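Plank table

A plank table is a table whose top is made from separate boards laid side by side, with the seams left showing. I've written most of this entry from the one I eat at, so forgive the bias.

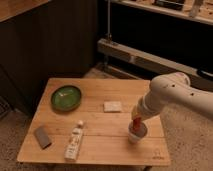
Why do the boards run lengthways on most of them?
Long boards mean fewer cuts and fewer ends to finish, and the top stays stiffer between the legs.

Pale tops are the popular ones now, honey shades especially, and they suit a room with a beige carpet (mine has one too!). Small things live on them all day — a white cup, a green dish, a tube of something that belongs in the bathroom.

Care
Crumbs settle in the seams, and I get mine out with a dry brush. Lino Sartori, who ran the Havdale workshop for 22 years, told me to wipe along the boards and never across. He oils his every November and leaves it for 10 hours before putting a plate down. I manage 8 if I'm hungry.

See also: Trestle table; Butcher's block; Coaster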